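Evaluation Programme Forum > End Effectors and Control
Topic: Vetel five-finger hand against the Karkico parallel gripper on the humanoid platform

a.stefanou
Posted October 24, 2025
Members are invited to comment on the draft recommendation for the Hodgate site. The Karkico gripper completed 90 per cent of the set grasps and the Vetel hand completed 75 per cent. Both were run from the Kouris controller with the same arm and the same speed limit. The draft favours the Karkico unit for tote handling and defers any decision on the hand.

k_iwasaki
I do not support the draft as worded. The grasp set was written for a parallel gripper. It has no door handles, no drawer pulls and nothing with a trigger, and those are the tasks for which the hand was requested. A score of 75 on somebody else's test is a respectable result.

rallis.s
The grasp set was circulated to all members before the trial and no objection was lodged. I would add that the hand required recalibration every 18 cycles. The gripper ran 400 without adjustment. Maintenance labour is a cost to the site and must be recognised in the recommendation.

k_iwasaki
Noted. The recalibration interval was measured on the earlier firmware. I ask that this be stated beside the figure.

n.ververidis
My concern is with the controller and applies to either end effector. Kouris holds the wrist to a fixed clearance envelope, and the envelope was drawn for the gripper. With the hand fitted and the fingers extended, the envelope is too small. Has anyone tested this near furniture?
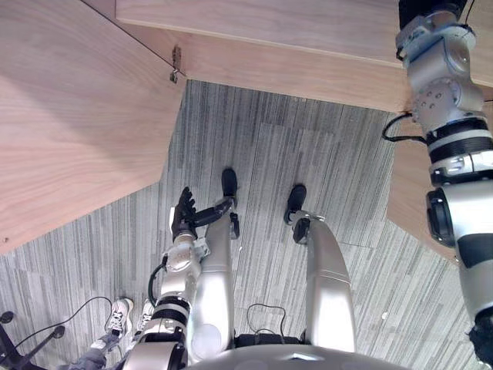 tzavaras_i
Clearance near furniture is the matter I was asked to review, and I consider the present envelope unsuitable for the hand. The controller treats the end of the arm as a short cylinder. With the black fingers spread as they are beside the left leg, one long digit reaching across toward the knee, a cylinder is a poor model of the space occupied. The cable looping out near the elbow is not modelled at all, and there is pale wooden panelling on both sides. I recommend a separate envelope for each end effector, with an allowance for cabling.

rallis.s
Agreed as to the envelope. I do not agree that it alters the ranking for totes.

a.stefanou
The draft will be amended to record the firmware version and Mr Tzavaras's recommendation. The tote finding stands. Mr Iwasaki is asked to submit a supplementary grasp set for the hand, including door handles and drawer pulls.

k_iwasaki
I will do so. My objection to the title of section two remains.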